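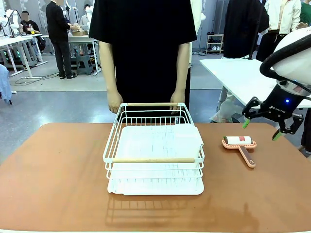 ## 4. Swapping and trying out fingertips

Right, you've got the arm homed and the gripper talking to the controller, so now comes the bit I like best. This section covers changing the tips and giving each set a fair go on real household things. I've written it the way I do it myself on the Muldale bench, and if you've found a quicker way, tell me and I'll put it in!

You'll want the green tips, the plain black ones that came in the Karnasby box, a small hex key and your score sheet.

1. Send the arm to its park pose and wait for it to stop moving completely.
2. Press pause on the controller. Leave the power on, or you'll have to home everything again (I've done this more often than I'd like).
3. Open the fingers all the way from the menu. Please don't pull them open by hand.
4. Undo the little screw at the back of each tip and slide the tip off downwards.
5. Push the new tip on until it clicks, then do the screw up finger-tight plus a tiny nudge.
6. Choose the matching tip profile. The green ones are profile 6.
7. Close the fingers slowly on nothing and check that the tips meet square.

> **Caution:** keep your hands off the table while the controller is live. If someone's standing across from you, say out loud that you're about to start, and wait until they answer.

### 4.1 The lint roller test

A lint roller makes a lovely test piece. It's got a fat round end and a thin angled handle, so you're asking the gripper for two quite different grasps on one object.

1. Lay the roller on the table to the right of the dish rack, handle pointing down and to the right.
2. Bring the arm in above it with the fingers spread, and stop well clear.
3. Look at both tips from the side. One will usually sit a bit lower than the other when the wrist is tilted, and you need to allow for that before you go down.
4. Lower at slow speed and close on the handle first.
5. Lift, hold, put it back. Write down what happened, even if it was dull.
6. Do the same again on the roll.

**Note:** Catriona Jardine likes to start with the roll because it's harder, and her sheets are perfectly good. Just pick one order and stick to it for the whole set, otherwise we can't compare anything.

### 4.2 Keeping the rack out of trouble

The rack is mostly thin wire, and a fingertip can hook under one before you've noticed. Set the left-hand limit so the gripper stops short of the rim. If you do snag, hit pause, open the fingers and back out the way you came in. Don't try to lift straight up!

Check the thick cable too. It should curve freely round the side of the arm through the whole move, with no tugging at the wrist.

### 4.3 When it goes wrong

- **Error 917:** the profile doesn't match the tips. Go back to step 6 at the top of this section.
- **Fingers close unevenly:** one tip isn't pushed home.
- **Roller spins away:** you're coming down off-centre. Shift the approach and try again at half speed.

I change a set of tips after 1,000 grasps. Joscha Brandes swaps his sooner, and he's welcome to, but log the change either way.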